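Gumetero 양팔 실습 세트 대여 안내 (고등부·대학 동아리용)

품목 코드: GM-817
구분: 교육용 장비 / 양팔 조작 과제
대여 단위: 4주
최종 수정: 2021년 9월 26일 일요일

개요

Gumetero 양팔 실습 세트는 동아리 및 정규 수업에서 두 대의 로봇 팔을 이용한 집기·옮기기·분류 과제를 수행하기 위한 구성이다. Skusport 학생 경진대회 예선 과제 중 '분류'와 '건지기' 두 종목에 대응한다. 팔 본체와 제어기는 대여 품목이며, 소형 완구와 용기류는 소모품으로 분류되어 반납 대상에서 제외된다.

구성품

- 로봇 팔 2대, 두 손가락 그리퍼 장착
- 제어기 1대 및 비상정지 스위치
- 전원 및 통신 케이블 일체
- 과제 키트 A(블록), 과제 키트 B(바다 생물)
- 지도교사용 안내서, 학생용 기록지 48매

사양

정격 전원: 단상 220V
권장 작업대: 밝은 단색 상판, 수평 조정 가능할 것
그리퍼 제어: 개폐 위치 지령, 좌우 독립
기록 주기: 초당 48회
기록 형식: Arnaud 호환 로그

작업대는 책상 두 개를 붙여 사용해도 무방하다. 이 경우 상판 높이 차를 없애고 다리를 서로 고정한다. 이음선 위에는 트레이를 올리지 않는다.

설치 순서

1. 좌우 팔의 받침을 고정하고 볼트 조임 상태를 확인한다.
2. 케이블을 팔 옆면을 따라 정리한다. 손목부에는 회전에 필요한 여유 길이를 남긴다.
3. 제어기를 켜고 양쪽 팔의 원점을 맞춘다.
4. 그리퍼를 무부하 상태에서 개폐하여 좌우 동작을 점검한다.
5. 과제 물품을 배치하고 시작 위치를 기록지에 적는다.

과제 키트 B: 건지기

소형 바다 생물 완구를 트레이에 흩어 놓고, 한쪽 팔로 뜰채를 다루어 통으로 옮기는 과제이다. 완구의 종류와 개수는 조별로 정한다. 뜰채 손잡이는 끝부분을 물린다. 중간을 물리면 망의 기울기 조정 범위가 줄어든다. 채점은 통 안에 들어간 완구만을 대상으로 하며, 망에 남은 완구는 점수에 포함하지 않는다. 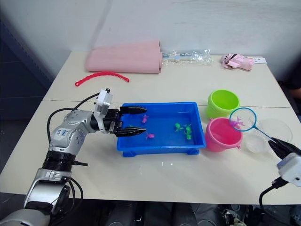 기록 및 제출

시행마다 조 번호, 시작 배치, 종료 상태를 기록지에 기입한다. 로그 파일은 수정하지 않고 원본으로 제출한다. 예선 제출 용량은 조당 122MB 이하이다. 배치를 변경한 경우 새 시행으로 간주한다.

대여 조건

- 신청은 학교 또는 등록 동아리 명의로만 가능하다.
- 지도교사 1인의 안전 교육 이수가 필요하다.
- 동작 중 팔의 작업 반경 안에 손을 넣지 않는다.
- 그리퍼 패드 마모는 정상 사용으로 처리하며 교체 비용을 청구하지 않는다.
- 케이블 단선 및 손목부 충격 파손은 수리비를 청구한다.

12월 대여분은 본선 참가 조에 우선 배정한다. Cambridge 분관 수령을 원하는 경우 신청서 비고란에 기재한다.

관련 품목

GM-122 그리퍼 패드 교체 세트
GM-048 과제 키트 B 보충용 완구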